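We use cookies to improve your experience on this site. By continuing you accept our cookie policy. OK

Robotics club minutes
Posted in June by the club secretary

We started at 4:15, a bit late because I had the wrong room key (sorry again). Last meeting's minutes were approved with one fix - I'd written Tiremitz where it should have said Cevgate. Tiremitz is the summer camp, Cevgate is the contest. Got it now!

Money first. We have $574 left after the Stevens order, and the Cevgate entry fee is $156. Everybody was fine with paying it right away, so I'll send it in this week. The T-shirt idea got moved to next time.

Then we spent most of the meeting on the two-arm task, where one arm picks up the cube and it has to end up in the blue tray. We tried the new code for a good while and argued about it for even longer.

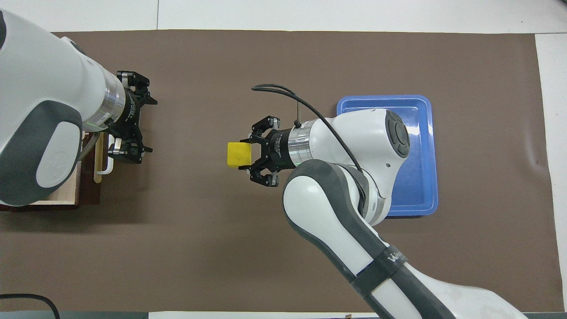
The big question was whether to use both arms for the contest or keep it simple with one. I was on the one-arm side, but the vote went 6 to 2 for both arms, so both arms it is. We also agreed to slow down the moves near the wooden box until we trust the code more, and to write down the start positions so we're not guessing every time we set up.

Nenari is still our name for the entry. Someone wanted to reopen that and got groaned at.

To do before next meeting: I pay the fee, the code group cleans up the tray drop, and whoever borrowed the small hex keys please bring them back.

We wrapped up at 5:40.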